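Minutes, Malard Street Supper Club, general meeting
2025-10-26, back room at Policarpio Hall
Chair: Jomar Bañez
Minutes taken by the secretary

Meeting opened at 6:45 p.m. Minutes of the last meeting were read and accepted with one fix: the knife sharpening session was listed under the wrong month and should say October.

## 1. Hall rent and kitchen hours

The chair reported that the hall will keep our rent the same through the winter. The kitchen has to be clear by 10 p.m. on supper nights. Last month we ran over while the floor was being mopped, and the building office sent a note. Members on the closing shift are asked to start the floor before the last dishes are dry.

The walk-in cooler is shared with the Biretti lunch group. Our shelf is the second one down on the left. Anything without a label and a date will be thrown out by whichever group finds it. There was some discussion of the stockpot that went missing in the spring. It has not been found. No action.

## 2. Money

Balance in the club account is $600 after the hall payment. The ticket price for suppers stays at $5 for members. A motion to raise the guest price was made and then withdrawn after discussion. Several members felt that guests already pay enough for what is mostly soup and bread.

The bill from Skaltent for table linens was higher than the quote. The chair called them and was told that the difference was a delivery charge. He has asked for it in writing. Payment is on hold until that arrives.

## 3. Dishwasher

The dishwasher is leaving grit on the glasses again. The filter was cleaned and the next load came out better, but the load after that did not. The hall will have it looked at. Until then, glasses are to be washed by hand in the left sink and racked upside down on the drying mats. Please do not stack them wet.

Question from the floor about whether we could buy our own small machine. The chair said there is no room for one and no free outlet on that wall. Dropped.

## 4. Winter supper menu

Most of the meeting was spent on this item.

The soup will be the same squash soup as last year, with less nutmeg. A vegetarian main was agreed: baked beans with greens and cornbread. The meat main is still open between braised pork and chicken thighs. Pork is cheaper, but it ties up both ovens for most of the afternoon, and the cornbread needs one of them. The menu group will price both and report back.

Dessert is baked apples. One member objected that we had baked apples twice last winter. Noted.

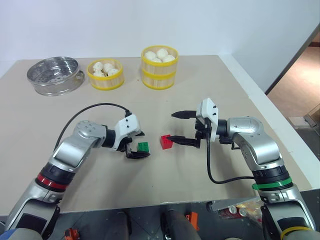
For the starter, the menu group proposed steamed buns in place of the usual rolls and butter. They can be shaped and frozen a week ahead, which takes the pressure off the morning shift. Filling would be cabbage and mushroom so that everyone can eat them. Members liked the idea of setting them out in the bamboo steamers with the yellow bands, the short one and the two-tier one, so people can help themselves. The pleated tops were thought to be too slow for new helpers, and a plain round bun was suggested for any table that falls behind. The stainless basket with the perforated base can go on the stove for reheating. Motion to serve buns as the starter, carried, 3 opposed.

A trial batch will be made before the supper. Flour is to come out of the dry store, and the yeast must be checked first because the open tin is old.

## 5. Sign-up sheets

The sheets will go back on paper. The online form dropped names last time, and we had too many people setting tables and too few washing up. Sheets will hang inside the kitchen door. Cross your name out clearly if you can't come, and call the chair if it is the same day.

## 6. Other business

- The side door sticks. Lift the handle as you push.
- Aprons are to be taken home and washed by whoever wore them.
- Someone left a blue casserole dish with a glass lid. It is on top of the fridge.
- Parking behind the building is for unloading only.

To do:

- Chair: Skaltent bill, dishwasher follow-up
- Menu group: prices for pork and chicken, trial batch of buns
- Secretary: print the sign-up sheets

Meeting closed at 8:05 p.m.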